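Magazine > Features > Home & Table

Paper on the Table

08/05/2022

Grellton used to have two fabric stores that sold tablecloths. The last one closed in June, and a good share of its customers now buy brown paper by the roll.

Wedano, a packaging supplier on the edge of town, sold 868 rolls to households last year. The standard roll is 62 feet long and costs less than a restaurant lunch. Most families get roughly 90 days out of one, longer if they flip the sheet after the first week.

The paper came here through diners. Flomik, the crab place by the bridge, has covered its tables with it for years and goes through 1000 sheets in a busy summer. People got used to eating on it, then took the habit home for homework, painting and shelling peas.

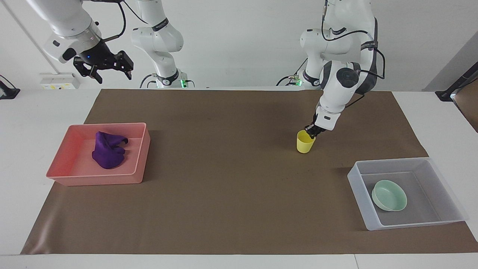
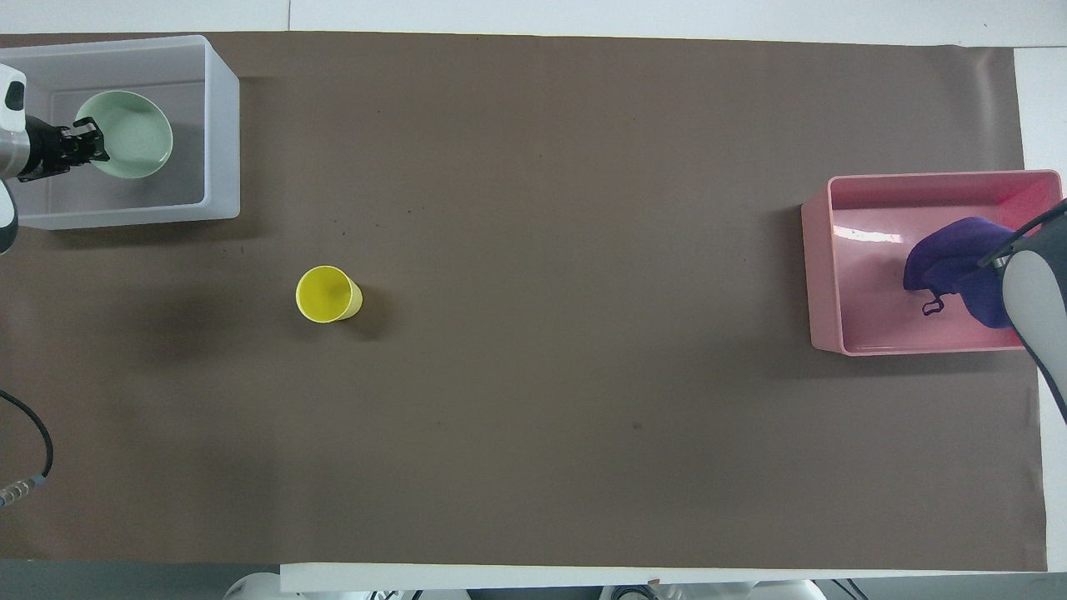
Does the paper need to be taped down?
Most people in Grellton skip the tape. A heavy grade stays put under its own weight, and a lighter one can be held with a plate at each end.

Curling is the main complaint. Paper from the middle of a roll lies flatter than the last few feet, which hold their bend for a day or two. Rolling the sheet backward for an hour helps.

Wax crayons wipe off poorly and grease goes straight through. For oily food, Wedano stocks a coated grade that can't go in the town's paper recycling.

14 comments | 37 shares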